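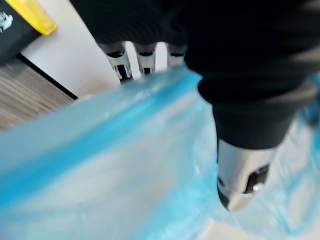

Can It Bag the Trash Yet? An Hour with Verena Grabner

Verena Grabner spent years running the back of house for Brunner, a small chain of bakery cafes, and she now gets paid to tell companies whether the robot they're thinking of renting will earn its keep. Mostly she tells them no. We met at her office on a Friday, and she had the coffee made before I sat down.

I asked her first about plastic. Everyone who sells these machines likes to show a cup going onto a shelf, and she had warned me on the phone that she wouldn't talk about cups.

"A cup stays a cup," she said. "You pick it up, it's the same cup. A thin plastic bag is a different shape every time you touch it. You grab the top layer and you don't know if you've got one layer or two. My hands know that. A metal fingertip mostly doesn't."

She has seen hands with metal fingers and black sleeves reach down into crumpled blue film in more than one lab, and she says her question never changes. She wants to know what happens on the next bag, and the one after that, with no one standing nearby to flatten it out.

The longest trial she sat through was at Grirkitz, a packing shop that let a vendor try its machine on the late shift. Over the whole trial it was given 2,676 bags to open, fill and set down. Grabner kept her own tally in a notebook.

"They told the owner 71 percent," she said. "Fine, I got 71 too. Now go and hire a kid who drops almost three bags out of ten and see how long he lasts."

I put it to her that 71 percent would have sounded like magic not long ago. She gave me that one, but not for long.

"Sure, it's better. I'm not blind. The fingers are better and they don't crush everything anymore. But the owner isn't buying progress, he's buying bagged goods - and he still had a person on that table all night to fix the misses. So he had two wages, if you count the rental."

Weronika Czerwiński works on the other side of the argument. She trains hands for Amlow, and when I called her later she didn't dispute the number. What she disputed was the comparison.

"Verena wants it to do the shift alone," Czerwiński said. "I want it to do the boring middle part of the shift. Film is hard for us, I'll say that to anyone. It moves when you move, and it's see-through, so the cameras have trouble with it too. Give us three years."

Grabner laughed when I passed that along. "It was three years when I started," she said.

At home she has nothing smarter than a dishwasher. A company called Fustard offered her a kitchen helper to keep for March, arm and all, and she turned it down after asking whether it could put a new liner in the trash can. The salesman said that was on the list.

"So is painting my garage," she said, and went to rinse the cups.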